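Cotari Bin Cell: Equipment Plan and Data Card

Maintained by Akash Rana. Purchasing contact: Jaanus Baranauskienė. Last revised 30/08/2021.

Scope

This file covers the equipment needed to run the Cotari block-picking work at 4 cells. One cell exists. The remaining cells are to be ordered under the same budget line, with delivery planned for October. Software licenses and floor space are budgeted elsewhere.

Contents of the repository

plan/ holds the purchase list, one row per item, with supplier, lead time and spares.
episodes/ holds 1287 recorded picking attempts from the existing cell.
wear/ holds the replacement log for cables, bins and gripper fingers.
quotes/ holds supplier quotes. Access is restricted; ask Jaanus.

How the recordings are used for planning

Each episode has a start time, an end time and an outcome code. Cycle time per cell is taken from the median of successful picks. Stoppages over seven minutes are logged separately and charged to the maintenance estimate. Episodes with a manual restart are kept in the set but excluded from the median.

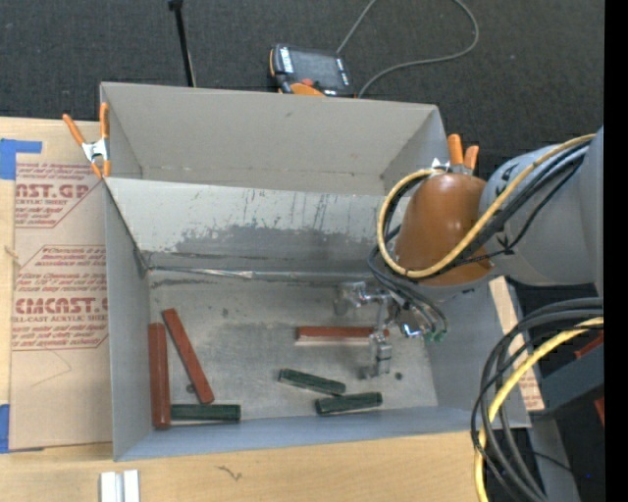
Bin, gripper and block set. Three red and three green blocks on the bin floor.

Bins are treated as consumables. The inner wall and floor pick up scratches and scuffing, so the plan allows two bins per cell, one fitted and one on the shelf. The gray bin from Fandwood is the reference part. Substitutes must match its inside dimensions or the reach limits have to be set again.

Clamps: two spring clamps per cell, plus one spare pair for the whole order. Bolted brackets were quoted by Grodier and rejected on cost. They also make bin changes slower.

Cables: order the arm and gripper cable sets together. The Iyamu quote lists them as separate lines with different lead times, and a cell cannot be commissioned with only one of them. Allow slack at the wrist when routing.

Handheld controller: one per arm. Sharing a controller between cells was considered and dropped.

Blocks: 800 in total, mixed red and green, bought in a single batch so that the color is consistent across cells.

Known gaps

Gripper finger life is estimated from one cell only. Freight is not included in any unit price. The purchase list has no entry yet for tabletops; Akash is waiting on a load rating from Fandwood.

Changes

Edit plan/ first, then update this file. Any change to bin size or arm model needs sign-off from both names above before a quote is requested.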